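The bag drawer finally won. I went to get a rubber band on my way out the door and the drawer came up about an inch and quit, and when I got my fingers in there to see what was stuck it was, of course, bags. Bags stuffed in bags, and one big one wedged up behind the back of the drawer where it had probably been living since we moved to Calden.

So I was late, and I stood there in my coat pulling plastic out through a one-inch gap like a magician with scarves. By the time the drawer would open all the way the kitchen floor was covered and the cat had lost her mind.

I left it all there and dealt with it that night. I had a vague idea I would sort them by size. Then I thought, okay, how many are there really, and I started making piles and counting, and I got to 298. Two hundred ninety-eight! There are two of us in this house. I don't even think of us as people who shop that much. I do go to the Garside market on the way home more often than I should, and they double-bag everything, even a loaf of bread, even gum if you don't stop them, so I'm going to blame them for at least half.

Forty-one had holes or were sticky or had that weird smell, and those went out. The rest I folded. Yes, folded. My aunt used to do hers in little triangles, like the paper footballs we made in school, and I always thought it was the saddest hobby in the world, and now here I am at the table at ten at night with the radio on, having kind of a nice time.

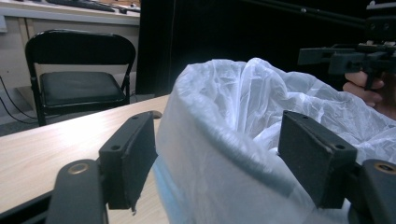
Posted by the management (also the cook, the dishwasher and the one who folds) -- 9/26/02

The thin white crinkly ones are the worst to work with, for the record. They puff back up the second you let go. You get the air squeezed out and the sides lined up and then you reach over for your coffee and it's a cloud again. Bigger ones with thick plastic behave much better, but you hardly ever get those from a grocery store.

If you want to try the triangle thing, here is how I do it. Lay the bag on a table and pull it long by the bottom and the handles. Smooth it with the side of your hand, going toward the handles so the air has somewhere to go. Fold it in half the long way, then again, until you have a strip maybe two fingers wide. Then start at the bottom and fold the corner over into a triangle, and keep flipping it up the strip like you're folding a flag. When you get to the handles, tuck them into the pocket. My first ten or so looked like used napkins. After that they got pretty good, and around bag 19 I had a real rhythm going and was sorry when the phone rang.

They take up no space at all. I put them in an old shoe box, standing up in rows, and the shoe box went on the shelf over the washer. The drawer now holds rubber bands, twist ties, the good scissors and a flashlight, and it opens and closes with one finger. I have opened and closed it a lot. I made my husband come in and do it too and he said "huh," so you can tell he was impressed.

I did look at one of those bag holder things first, the fabric tube kind with elastic at both ends. There was one at the craft fair over in Sturndale in March, with geese on it, and I almost bought it and then didn't want to hang geese in my kitchen for the rest of my life. I could make one out of a pant leg, I guess. But I know me, and I'd just keep shoving bags in the top until it was the size of a fire hydrant.

The other half of the plan is to stop bringing so many in. I put two canvas bags on the hook by the door, and so far I have walked right past them both times I went to the store. Next try is leaving them on the front seat of the car, where I'd have to move them to sit my purse down.

Does anybody know if the bin outside the Odovstead library still takes plastic bags? It used to be next to the newspaper one, and I drove by last week and only saw the newspapers, but it was raining and I wasn't going to get out and hunt. I'd like to pass along most of these. The shoe box is fine for us and I have a second one sitting on the dryer that is full already, and that's after I gave a stack to my neighbor for her dog walks.

Next up is the cabinet with the lids. I opened it this morning and closed it again.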